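Parts tray for a PC assembly cell - slots too tight or too loose?
Workshop builds > Fixtures

hildej
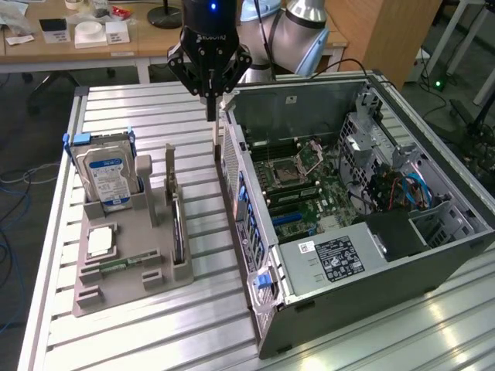 I print my own trays for the robot cell in our shared workshop, and I can't decide how much play to give the slots. The goal is that the arm builds up an old desktop tower from loose parts. I designed the tray in one evening in June and I already regret some of it. The hard disk stands upright in its blue carrier at the rear left, the CPU has its own pocket in front, and the memory module lies flat in a slot just below. The flat one gives me the most doubt - the fingers must take it by the long edges, and I have 700 microns of play there.

plokenska
700 is too much for memory. I use 500 and let the entrance of the slot be wider, so the part finds its way in by itself.

Roel_T
I do not agree with plokenska. With 500 my parts got stuck after every new roll of filament. Keep the 700 and put the module on its edge, like your thin dark drive in the tall holder.

hildej
On its edge was my first idea, Roel, but then I must turn it in the air and I lose the exact position. What do you both do for the CPU? I am afraid for the pins in the socket.

plokenska
For the CPU I never use the fingers. Small suction cup, slow approach, finished.

Roel_T
Fingers are fine if the pocket has cut-outs for them. I did 1,000 placements with a dead CPU before I dared to use a good one.

willy.d
Can you share the file of the tray? Mine slides on the aluminum rails, so I also want to know how yours is fixed.

hildej
Two T-nuts from below, Willy. I will upload the file after I change the memory slot - I try 500 with the wide entrance first. Sorry Roel.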